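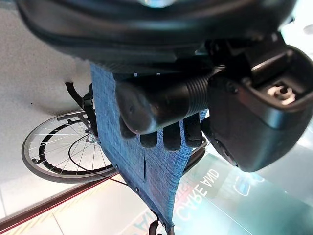 The Girlow workshop opens to visitors on Thursday evenings in August, from six until the last person leaves. I had two hours between trains and used them to see the project known as Urnix, a two-armed machine that members have been building to move an unoccupied wheelchair from a bedside to a door. I had read their build log, which stops in spring, and wanted to know what had changed.

Girlow is a shared workshop in the ordinary sense. Members pay a monthly fee, there is a metal room, an electronics room and a store, and a booking sheet by the stairs. Urnix is worked on in a different part of the building, a room fitted out like a hospital ward that belongs to Nyanda, the training center on the same floor. Nyanda lets the group in after classes. Mercy Bakilana, who leads the mechanical work, met me at the door and took me through it.

The task

The task is stated on one page of the log and has not changed. The robot approaches a folding wheelchair from behind, takes both push handles, releases, and later folds the chair for storage. No one sits in the chair at any stage. The group is strict on this and I saw no sign of anyone wanting to relax it.

Taking the handles is the part that has had the most work. A person doing it hardly looks. A pair of robot hands has to arrive at two grips at nearly the same time, because a chair on free casters will turn away from whichever hand touches it first. The first version closed the hands in sequence, left then right, and according to Bakilana it rotated the chair on nearly every attempt. The current version brings both hands to a waiting position behind the grips, checks the pose once more, and closes them together. It adds a pause that looks like hesitation. I would keep the pause.

Arms and hands

The arms were bought used, as a pair, from a lab that was closing. They are polished silver with round joint housings, and need little attention beyond a check of the cap screws. The group stripped the old wiring and made new looms. Sharon Were did most of that work and showed me the routing on both sides. Some of the cable leaves the arm in open loops, which she described as a deliberate choice for now: a loop can be seen, and its slack can be judged at the end of a movement. Internal routing is planned but has no date.

The hands are the expensive part. They are five-figure items when new, and the group could not have afforded them. These came as damaged stock from Drosance, with two seized finger drives between them, and Mutua Sang rebuilt both over the winter. His notes are worth reading for anyone attempting the same. The main lesson is that the finger drives must be set to zero with the tendon cold and unloaded, or the zero moves during the first hour of work.

Grip force on each handle is limited in software to 70 newtons. The hand can produce more. Sang arrived at the limit by closing the hand on a spare rubber grip over a load cell and raising the current until the grip stopped slipping under a steady pull, then adding a margin. He would like to repeat the test with worn grips, which are harder and shinier, and has asked members to bring in any they find.

The control loop runs at 500 Hz on a small industrial computer on the base. Vision runs on a separate machine and is much slower. The two exchange a single message format, documented in the log, and the arm side will hold position if the messages stop. I asked to see this and Were pulled the network plug during an approach. The arms stopped and held. She waited, put the plug back, and the approach had to be restarted from the console. There is no automatic resume.
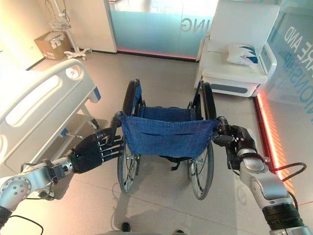

Urnix at the push handles, with the ward bed on the left. The dark red cable leaving the right forearm is part of Were's new loom.

The backrest problem

Handles are rigid and easy to find. Fabric is neither, and the folding step depends on it. The usual way to fold a chair of this type is to lift the seat sling at its center, which draws the side frames together. The hand has to find the fabric, press until it has contact, and then gather it. The blue woven material on the test chair gives under the fingertips, and the fingers do not all meet it at the same depth.

The group has divided this into contact tests and gathering tests. Contact tests come first: the fingers are lowered onto fabric and pressed, and motor current is logged for each one. The camera at the wrist is used to check what the current suggests. A finger that reports load while standing clear of the cloth is a finger with a friction problem. A finger that dimples the cloth and reports nothing has a threshold set too high. Kerubo Mfaume, who wrote the logging, has collected 3000 presses to date on different chairs and cushions, and has made the table available to members.

Her finding is that the threshold cannot be one number. Cloth near a metal frame tube is tight and the current rises steeply. Away from the tube it rises slowly and sometimes levels off before rising again. She now uses the slope over a short window in place of the absolute value. It works better on the tight areas. In the slack areas she is not satisfied with it, and said so without being asked.

Gathering tests have barely begun. I did not see one. The group's own estimate is that folding will take longer than everything done up to now, and from what I saw of the fabric work I have no reason to doubt it.

The room

A ward room is a harder place to work in than a bench area. The glass panels are a particular nuisance. They are frosted in part, carry printed lettering, and have a lit strip along the base, and each of these does something different to a depth sensor. The strip also throws red light onto the nearby tiles. Early on, the vision system reported an edge in the floor along the line of the light, and the base would decline to cross it. Mfaume masked the region by hand, which solves it for this room only.

The spokes of the rear wheels give trouble as well. Depth readings pass through them and land on the floor or on whatever stands beyond, so the wheel is recovered from the hand rim and tire by fitting an ellipse. This works from most angles. Looking down steeply it becomes unreliable — the fit prefers a shape that is slightly too round.

I asked whether a plain room would not be quicker. Bakilana's reply was that they had one, downstairs, and that the machine performed well in it, and that the move upstairs cost them 4 months. She would now start in the ward.

Safety arrangements

There is a wired stop at the console and a second on a pendant. The person with the pendant does nothing else during a run. Visitors stand behind a line of tape by the door. Arm speed is held low whenever anyone else is inside, and the speed setting is shown on the console in large figures that I could read from the tape. Batteries are charged in the metal room, in a ventilated cabinet, and never left overnight.

My one criticism concerns the pendant lead. It crosses the path a visitor would take when stepping back, and I came close to standing on it twice. Were had it on her list already.

Practical notes

The entrance is on the yard side and the street door is locked after five. Ring and wait. The lift was working when I visited. There is no charge, though there is a box for the electricity. Ask before taking photographs, as Nyanda has a policy on its own teaching materials. The log and the loom drawings can be read on the workshop computer, and the drawings can be copied for a small printing fee. The hand rebuild notes are kept in a blue binder in the electronics room, second shelf, next to the crimp tools.

I left at ten past eight, while Sang was setting up another series of handle approaches with the chair turned slightly to one side. I would like to go back when the gathering tests are further along.

Filed under: Workshop Visits, Home and Shared Builds, Robotics

Home | Visits | Builds | Tools | Archive | Contact

Comments

Halvard Nordin
Useful report. On the finger zero: did Sang say how long he leaves the tendon unloaded before setting it? I have a similar hand with a slow drift and had put it down to the encoder.

Reply from the author
Overnight, according to the binder. He also takes the hand off the arm to do it, so that the wrist angle is always the same.

Wrenchbox
Slope instead of absolute current is the right approach but watch the window length. Too short and you are measuring gearbox ripple. I went through the same thing with a gripper for laundry.

K. Mfaume
Yes, ripple is visible in the slack-cloth data. I am trying a window tied to motor position instead of time. Results will go in the log when there are enough of them.

pilar_d
Is the yard entrance step-free?

Reply from the author
There is a ramp on the left side of the door. The door itself is heavy and has no opener, so ring first and someone will hold it.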